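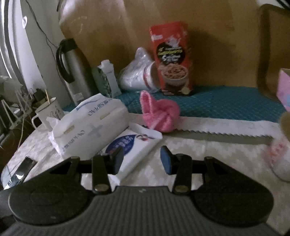

Six Years at Left Guard, and She Still Hates Two-a-Days

October 18, 2024
By Jarmila Kopecký

I caught up with Polák at a diner near the practice field, and he was halfway through his eggs before I got my recorder going. He played guard for the Dekix club for 6 seasons, and his wife (she coaches the line there now!) did most of the teasing.

"I was slow," he told me. "I was always slow. But I could hold a block."

He sure could – his best running back went for 3,483 yards behind him. I asked which game stuck with him, and he went straight to the February playoff, a 30-yard run on a busted play.

"I pulled the wrong way and hit the right guy," he said.

She laughed at that one. "He tells it better every year. I've got 2 rookies who believe him."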